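Two UR arms on one table, gripper catches the bin rim — student project

Posted by Delphine Wojcik in Robotics and Automation, student projects

Hello all. I am in a group at Whitlock College and our project for April is sorting. Two UR arms share one table and must move push buttons and switches from one blue bin to the other, then back. The bins are the open-fronted kind with a sloped lip.

My problem is the rim. When the gripper goes down near a side wall, one finger touches the plastic and the arm makes a protective stop. It happened 9 times on Tuesday. In the middle of the bin we have no trouble. Do I need a different gripper, or is it my path? We have three weeks left and no money for parts.

Tobias Lindqvist
Keep the gripper, I would say. We had the same stop in our club last year. Check two things first.

Is your tool centre point set for the fingers, or still for the flange? If it is wrong by even a little, you will feel it at the walls before anywhere else.

Then look at how the fingers open. If they open towards the near wall, turn the wrist 90 degrees for those picks so they open along it. Add a point straight above the part and go down from there in a slow linear move. We made a "no pick" border of 2 cm inside the bin, and parts in the border were pushed to the middle first. It costs time but the stops went away.

Please also give each arm its own waiting position and let only one enter a bin at once.

kevville_3
just use smaller bins lol. or suction

Teneretti
Suction on a mushroom button will not be easy, I think. I agree with Tobias about the wrist. I want to add that the bin itself must not move. If it slides by a few millimetres after each touch, all your taught points are a little wrong and you will search for the error in the program. We marked squares on the paper with dark tape and put the bins back to the same lines before every run.
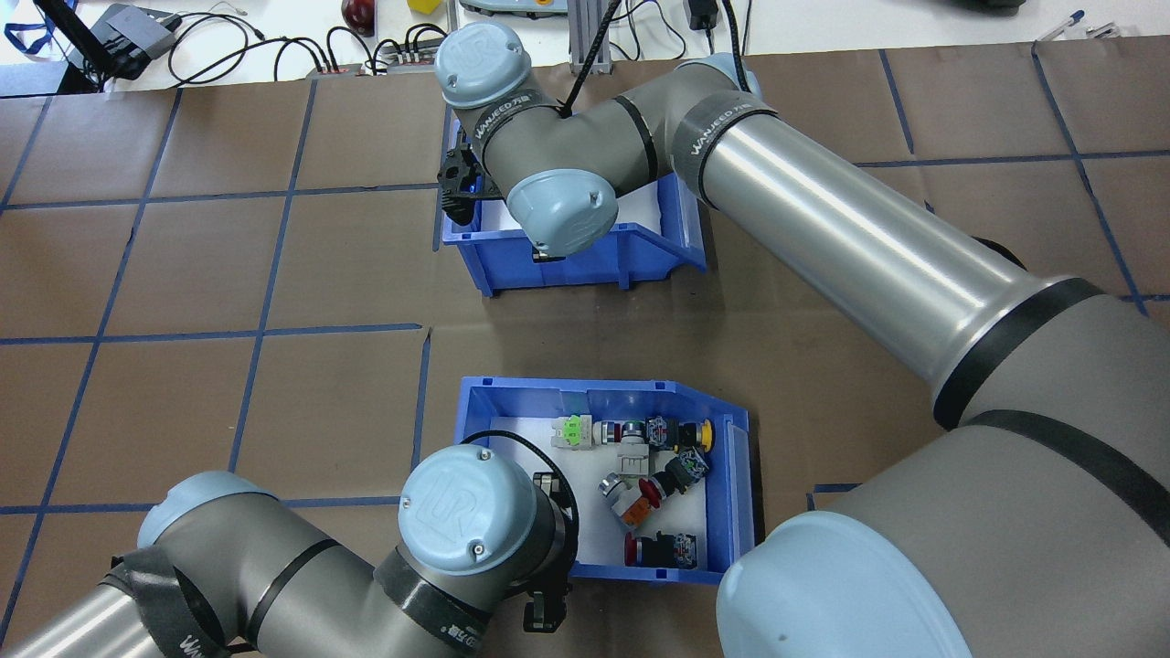

Fix the tape before you teach the points, and teach them again if someone has changed the paper. For the bins, double-sided tape under the corners was enough for us.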